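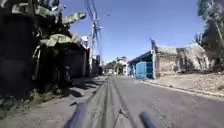

Blue walls, blue sky, not a cloud up there.

9 Oct 2019
By Nadja Grabner

Hi, I'm Nadja, and I run Trelwood together with my old college roommate Ming-te Wu. We help people find movies they can't find anywhere else, mostly family dramas and odd little comedies from smaller studios that slipped off the streaming menus years ago.

It started with me trying to watch Tokov again (my favorite film at 19, don't judge) and spending a whole weekend looking for it. I wrote down every place I'd checked and put the list online. By March I was getting around 30 emails a week from people hunting for something of their own!

We now keep viewing guides for 300 titles. Each one tells you where the film is streaming, renting or out on disc, and whether the subtitles are any good – Ming-te is very picky about subtitles. 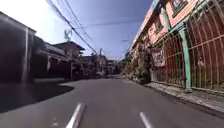 The long street, shady side on the left.

There are six of us these days. Peter Trnka handles the Friday newsletter and Charoen Jitpraphai writes our reviews, which run longer than I ask for, and I've quit asking. We don't host any films ourselves, so please don't write in for downloads. But if a link in a guide is dead, or you half remember a plot and want help with the title, send us a note. I read those first.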